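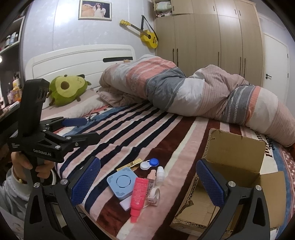
整理零碎东西的时候，为什么很多人会先把它们摊到床上？

床通常是卧室里最大的一块平面，高度又在膝盖和腰之间，东西摊开以后一眼能看全，晚上睡觉前还必须清空，所以很适合当临时的分拣台。

4.2 床面作为临时分拣台

上一节讲的是抽屉和收纳盒，也就是东西“住”在哪里。这一节我想讲它们在搬家的路上停在哪里，说白了就是床。我得先承认，这一节本来没有列进提纲。我们最初的访谈提纲里问了衣柜、书桌、洗手台、门口的鞋柜，连窗台都问了，唯独没问床，因为在我和 Janelle Ambrosio 的脑子里，床归“睡眠”那一栏，跟收纳没什么关系。第一轮日记收回来以后，Janelle 一边读一边在页边画小方块，画到后来她把整叠纸推给我，说你看，又是床。

所以我们回头把日记重新编了一遍码。参加这一部分的是 17 户，每户连续写 14 天物品日记，凡是当天为了整理、打包或者找东西而挪动过的小件，都要写下名字、从哪里拿出来、中间放过哪里、最后去了哪里。“中间放过哪里”这一栏是 Dexter Panganiban 坚持要加的，我当时嫌表格太宽，打印出来字小得像药品说明书，现在要郑重地向他道歉（他已经收了我一顿饭）。最后进入分析的记录是 523 条，由 2 个人分别编码，有分歧的地方坐下来一条一条吵，吵完再定。

先讲一点写法上的事。下面我说“床面”，指的是床垫上方、铺着床单或毯子、可以放东西的那一层，枕头和被子占掉的部分不算，但它们在哪里、卷成什么样，会影响剩下多少地方，后面会单独讲。我说“小件”，指一只手能拿起来、不用第二只手帮忙的东西，口红、隐形眼镜盒、胶带都算，叠好的毛衣不算。这个划分有点粗，Branislav Sokol 读初稿时问我，一包没拆的棉片算不算，我想了一晚上，算。

4.2.1 摊开

图 2 床面上摊开的小件物品，右侧为敞口的纸箱。

图 2 里的东西很杂，我特别喜欢它这一点。粉底瓶和口红挨得不远，卷状的透明胶带就在粉底瓶底部旁边，再过去还有隐形眼镜盒，一个盖子白，一个盖子蓝。按商店的逻辑，化妆品归一个柜台，文具归另一个柜台，眼镜护理用品还要再走几步路。可是在床上，它们落在同一条毯子上，谁也不挡谁。我们在日记里也反复读到这样的组合，受访者自己并不觉得奇怪，他们会写“梳妆台上的东西”或者“包里的东西”，分类的依据是从哪里倒出来的，跟东西是干什么用的没多大关系。

这就带来一个编码上的麻烦。我们一开始照着文献里常见的做法，给每件东西派一个功能类别：护肤、彩妆、文具、电子、药品，等等。派着派着就卡住了。有人写“蓝色的小方块，充东西用的”，有人写“白色小瓶子，不记得是什么了，先留着”，还有一位干脆画了个圈，旁边打了问号。图 2 里那只立着的白色小瓶子我也讲不出里面装的是什么，同样，那个浅蓝色、中间有个圆形的方块，我也只愿意叫它“一个小设备”。后来我们加了一类，名字就叫“待认”，Manolis Antoniadis 嫌这个名字不像学术用语，可是他提的那个替代词有九个字，我没舍得换。

待认类很值得多讲两句。大家平时不会去认抽屉底的东西，压在下面就压着了，一摊到床上，它们突然都有了名字的义务（我知道这句有点玄，先让我这么写）。受访者会拿起来翻个面，看看有没有字，摇一摇，拧开闻一下，然后要么扔掉，要么放回床上另一个位置。很多人提到“另一个位置”，却说不清规则，我们追问以后才慢慢听出来：靠近自己膝盖这一侧，往往是决心已定的东西；靠床中间，是还没想好的；再往里，伸手够着费劲的地方，放的是暂时不用想的。这个远近次序在坐在床沿整理的人那里比较清楚，站着整理的人就乱得多，因为站着的人会绕着床走，“里”和“外”跟着人一起转。

我自己回家试过一次，把洗手间柜子里的瓶瓶罐罐全倒在床上，坐着理一遍，又站着理一遍。坐着那次腿麻了，站着那次腰酸，两次都没理完，最后是用浴巾兜着一起端回去的。这当然不算数据，但我从那以后读日记的时候，对“理到一半先这样”这几个字多了很多同情。

4.2.2 立着的和躺着的

毯子是软的，这件事听起来不值一写，可是它决定了东西的姿势。桌面上，一只瓶子立着是默认状态，倒了才引人注意。床上正好反过来，又软又有起伏，细高的瓶子一放就歪，人也懒得扶。图 2 里粉色的瓶子是斜躺着的，白色小瓶却立得好好的。我们没有问每一件东西为什么这样放，所以不打算从姿势推断心思，只想指出，一条厚毯子能让两种姿势同时存在，谁也不显得突兀。

有几位受访者确实会利用这一点。一位合租的受访者告诉我们，她把“要留的”立起来，“要丢的”放倒，理由是站着的东西看起来还活着。我把这句话原样抄进了笔记本，还画了线。另一位的规则完全不同，他只看漏不漏，会漏的立着，不会漏的随便。还有人从来没想过这件事，被我们一问反而紧张起来，第二天的日记里把每一件东西的姿势都写了一遍，弄得那几页比别人的厚出许多。那几页我们保留了记录，但没有把姿势纳入统计，怕是我们自己问出来的效果。

扁的东西又是另一种情况。卡片、小盒子、折好的说明书，在毯子上很容易被别的东西压住，或者滑进褶子里。图 2 里金色的口红管就搁在一张黄色卡片上面，两样东西叠在一起占一个位置。我们在日记里把这种情况叫“搭伴”，指两件本来无关的东西因为叠放而被当成一件处理。搭伴的后果很实际：拿的时候一起拿，放的时候一起放，进了箱子也在一起，过后找卡片的人得先想起口红。有位受访者的门禁卡就是这么不见的，找回来的时候跟一管护手霜躺在同一个袋子里，她写道：“它们好像很熟。”

4.2.3 被子往哪里去

床面能用多少，一半要看被子。我们原以为大家会先把床铺好，再往上摆东西，结果日记里先铺床的人比我们想的少。常见的做法是把被子往旁边一推，或者卷起来靠在一边，腾出一块地方就开始。图 2 里的被子也是卷起来的，条纹被套，从床头附近一直鼓鼓囊囊地伸到右侧，下面的毯子则露出大片斜条纹。我猜很多读者家里早上都有一条这样的长条（我家就有，颜色没这么好看）。

推开的被子有两个作用，受访者讲得都很生动。一个是当墙，小东西滚到那里就停了，不会掉到床和墙的缝里。另一个是当靠背，理累了往后一仰。麻烦也在这里，被子的褶子会吃东西，耳钉、发夹、螺丝、药片，全是它爱吃的。日记里有一类记录叫“找到了”，里面相当一部分的地点写的就是被子里面，时间往往是当天晚上，人已经躺下，背上硌到一块。有人因此养成了抖被子的习惯，抖之前先把猫请出去。

枕头的情况比较简单，大多数人不动它，顶多往床头推一推。毛绒玩具也一样。图 2 左边靠床头的牛油果玩偶就待在浅色的枕头上，离那堆小件有一段距离。我问过几位受访者，整理的时候会不会把玩偶也拿走，得到的表情大致相同，就是那种“你怎么会问这个”的表情。玩偶在他们的讲述里属于床的一部分，跟枕头一个级别，它不参加整理，也不用给别人让位。Morag Urquhart 在讨论会上提议给这类东西单独起个名字，叫“常住品”，跟“过路品”相对，我觉得很好，后文就这么用。

常住品和过路品的界线偶尔也会松动。一位受访者床上有个针织的靠垫，本来是过路品，洗完没地方收，暂放两天，等到日记写完它还在，而且已经有了固定的位置，就在床尾左边。她自己也发现了，在最后一页写：“它赢了。”同样的事情也发生在充电线、书和一只没有盖子的铁罐上。我们没有足够的材料来讲清楚过路品要待多久才变成常住品，只能说，一旦它有了固定的那个角，别的东西就开始绕着它走。

4.2.4 箱子张着口

再讲纸箱。日记里出现过的容器很多，布袋、洗衣篮、行李箱、鞋盒，还有一只汤锅，不过最常写到的还是普通纸箱，盖板翻开，放在床边或者直接放到床上。图 2 里的纸箱在右侧，盖板也是竖着的。竖着的盖板在受访者那里评价不一。喜欢的人说它挡风（我没懂，追问之后知道她开着风扇理票据），也有人说可以把小纸条夹在上面。讨厌的人说胳膊老是碰到，于是把盖板往里折，或者干脆剪掉，剪掉以后又后悔，因为封箱的时候少了一面。

纸箱跟床面之间有一种节奏。有的人是一件一件放，拿起来，看一眼，进箱；有的人先在床上理出一堆，再整堆捧进去。前一种慢，但放进去的东西他们大多说得出来；后一种快，事后让他们回忆箱子里有什么，只能回忆起最上面那层。我们本来想比较两种做法的耗时，后来放弃了，原因很朴素：大家理到一半都会去干别的。接电话，喝水，试一支忘了颜色的口红，读一张三年前的收据。Dexter 试着把这些中断都扣掉，扣完剩下的时间短得可笑，有一位受访者的“净整理时间”还没有她写那天日记用的时间长。

容器的大小也会反过来影响床面。箱子大，大家就敢往里扔没认出来的东西，待认类减少得很快，可是搬到新地方以后，它们又原封不动地回到床上，重新待认一次。箱子小，人会在床上多停一会儿，反复比较，把瓶子横过来试试，再竖过来试试。我们让其中几户试用了 Paser 的分格内衬，想看看有格子会不会好一些。格子确实让瓶子站住了，可是扁的东西全都溜到格子和箱壁之间去了，有位受访者把内衬拆下来放在床上，当成了托盘，用得很满意，也没有再装回去。这个用法比我们设计的任务有意思，所以我们把它记在附录里。

胶带要单独提一句。它是整理的工具，又是被整理的东西，身份很尴尬。日记里“胶带去哪了”这样的话出现得实在频繁，多数时候它就在床上，混在那堆小件里，颜色又透明，人从上面看过去就是看不见。好几位受访者最后是用手摸到的。有一位在自己的胶带上缠了一圈红毛线，缠好那天就用完了。

4.2.5 睡前

床面作为台子，有一条硬规定是别的台面没有的：到了晚上，人要睡在上面。书桌可以乱一个月，床顶多乱到半夜。几乎每一户都提到过睡前那一刻，语气从得意到绝望都有。有人真的理完了，东西各回各处，床单拉平，关灯。有人把剩下的全部扫进最近的容器，第二天再倒出来。有人在床上划出半边，自己睡另外半边，这种做法在床大的家庭里不少见，一位受访者管它叫“跟行李合租”。

扫进容器这个动作，我们在编码里叫“收摊”。收摊很快，通常一两下，前面细心分好的堆又混到一起。我原来以为受访者会为此懊恼，读下来却发现不少人挺享受的，说那一下很解气。第二天重新倒出来，顺序变了，有些前一晚犹豫半天的东西，早上一眼就决定扔。Janelle 认为这一晚的间隔本身就在起作用，人睡过一觉，对半瓶乳液的感情会淡一些。我比较保守，觉得也可能只是早上赶时间。我们两个谁也没说服谁，这里把两种解释都留下。

还有一个细节我一直没想好放在哪一节，先放在这里。受访者描述自己的卧室时，会很自然地把墙也讲进去：墙上挂着什么，床头后面贴着什么，理东西累了抬头看见什么。图 2 里，床后面的墙上挂着一把黄色的木吉他，还有一张装框的照片。日记里也有类似的段落，有人写理到一半取下墙上的尤克里里弹了十分钟，那十分钟我们按规则编成“中断”，编的时候我心里有点过意不去。墙上的东西不占床面，却占人的时间，这一点在我们的表格里没有地方填。Branislav 建议下一轮加一栏，叫“抬头看见”，Dexter 听完沉默了一会儿，问打印纸能不能换成横的。

4.2.6 几处局限

这一节的材料有几个我自己也不满意的地方。第一，参加的都是愿意写两周日记的人，愿意写日记的人多半也不太讨厌整理，真正把东西堆到不想看的人，大概连表格都找不到了。第二，日记在二月收的，正好赶上有几户在搬家，打包的比例偏高，夏天可能是另一番样子，至少被子会薄很多，能当墙的东西就少了。第三，图 2 只用来说明床面上的东西可以怎样摆在一起，它讲不了这些东西从哪里来、最后去了哪里，文中凡是讲到来去的地方，依据的都是日记和访谈。

另外，睡地铺和睡上铺的人我们各只访到很少几位。睡上铺的那位受访者看完我们的问题就笑了，她说自己从来不在床上理东西，爬上去要先把手空出来。她用的是楼下室友的床，室友知道，还会顺手帮她把胶带找出来。这条记录的地点栏该怎么填，我们到定稿前一天还在商量，最后写的是“床（他人）”。下一节讲洗手台，情况会湿一些。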